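Oh, what a week. I meant to write every evening and I've managed none of them, so you're getting the lot in one go.

We finally made a start on the back hall. Suqin Peng is coming to stay for a bit and I could not bear the thought of her trying to get her suitcase past the heap by the door (coats, two broken umbrellas, the bag of bags, and wellies, wellies everywhere). I have been walking round that heap since we moved to Bonisside and I'd stopped seeing it, the way you do. Then Jiahui Yan popped in for a cup of tea, went flying over a boot and landed on the dog's cushion, laughing her head off, and I thought right, enough.

So Saturday was boots. I'd planned to do the whole hall in a morning, ha! I got as far as the coats by lunch and spent the entire afternoon on footwear. I don't know how a family ends up with this many wellies. I kept finding more behind the freezer - one had a tennis ball in it, and a glove I blamed my brother for losing, so I owe him an apology.

I had Carivden on the radio doing one of their long phone-ins and got quite cross with a man about hedges.
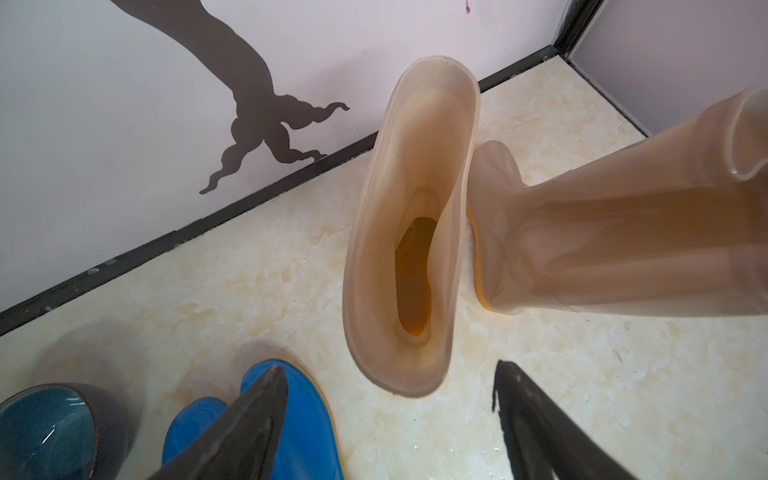
Bonisside, November

The see-through ones are my favourites, there's no getting away from it. They're a sort of milky beige, peachy when you look down inside, and the insole goes the colour of strong tea when the light comes through. Totally impractical, I know. Every splash of mud shows and you can see your socks, so you have to put on decent socks just to take the bins out! But I do love them and they are staying, and I won't be argued with.

The bright blue ones are staying too, they go with everything as far as I'm concerned, and the dark teal as well, lovely and shiny. I did wonder about the teal. I tried them on with thick socks and then with thin socks and walked up and down the kitchen like somebody in a shop, and couldn't decide, so that's a yes by default.

The black pair with the split heel have gone, and so have the tiny ones with the frogs on. I had a bit of a moment over the frogs, I'll admit. Jiahui's neighbour has a little one just the right size so I've put them in a carrier bag for her, and now the bag is hanging on the door handle where I shall knock it off every morning until she comes.

I still want a proper rack. Cirar do one with pegs so you can hang your boots upside down, and it's £174, which made me shut the laptop and go and eat a biscuit. I could get 7 hooks and a plank for next to nothing and do it myself. I probably won't, though. Last time I put up a shelf it came down on the toaster.

Tomorrow I've got to wash the floor, find the spare duvet and ring Suqin about her train. She thinks she gets in at teatime but she wasn't sure, and she never looks at the ticket until she's on the platform. Soup for supper, I think, the leek one, if there's any cream left.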